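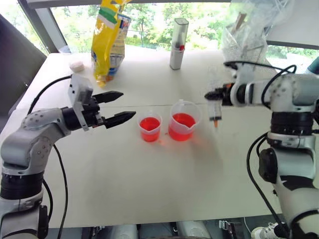

Red, in two clear plastic measuring cups.

September 24, 2020

Madder again. The Fleroveck root came ground this time, finer than the May batch, and it clumps when you tip it in dry. Made a paste first with a little warm water, as the May notes say to do in capital letters, underlined, in my own handwriting. I read them after the first clump.

Wool: Sandoval two-ply, 11 small skeins, scoured last night in the big pot and left to cool with the lid on. Mordant is alum, same as before. Forgot to tag skein 9 before it went in, so it is now identified by having no tag, and will be fine until another tag falls off.

Bath went on low. The goal is to hold below a simmer, where the reds stay and the browns are slow to come out. The hot plate has two settings, one of which does nothing. Solved by lifting the pot on and off, which keeps a person from getting anything else done but is good for the shoulders. Peak was a touch hotter than I wanted, near the end, when I was on the phone to Vatitz about the invoice. They still think we ordered walnut. We have never ordered walnut.

Results so far, wet, so don't quote me:

Skeins 1 to 4, plain bath: brick. A decent brick. Closer to the old Lolinness carpet sample than anything we got in the spring, though the sample has had a long life in a drawer with a leaking pen.

Skeins 5 to 8, pinch of chalk added: redder, and noticeably so even under the bad light by the sink. Chalk is staying in the recipe. Our tap water is soft and I have been blaming the root for it since May.

Skein 9 (see above): presumed plain bath. Looks like it.

Skeins 10 and 11, exhaust bath: salmon, or if we want to sell it, coral.

Iron dip not done. The iron jar has a new layer on top that I did not put there and I'm not sticking a spoon in it until somebody remembers what it is. If it was you, write it on the lid.

Wash test: one cutting from each group, neutral soap, lukewarm. The chalk cutting gave up a little color in the first rinse and none I could see in the second. The plain one kept going into the third. White cotton laid against both overnight; will look tomorrow before coffee, while my standards are high.

Light test strips are taped in the south window, half covered with card. Leave them for 34 days. Please don't straighten the card. It was straightened last time and we now own a very tidy strip of no scientific value.

To do:
Order alum, down to the last scoop.
Cut new tags from the milk jug, punch the holes first.
Ring Vatitz back about the walnut.
Repeat the chalk bath with 14 grams less root and see if anyone can tell.
Dry skeins on the rail by the door, drip tray UNDER them this time.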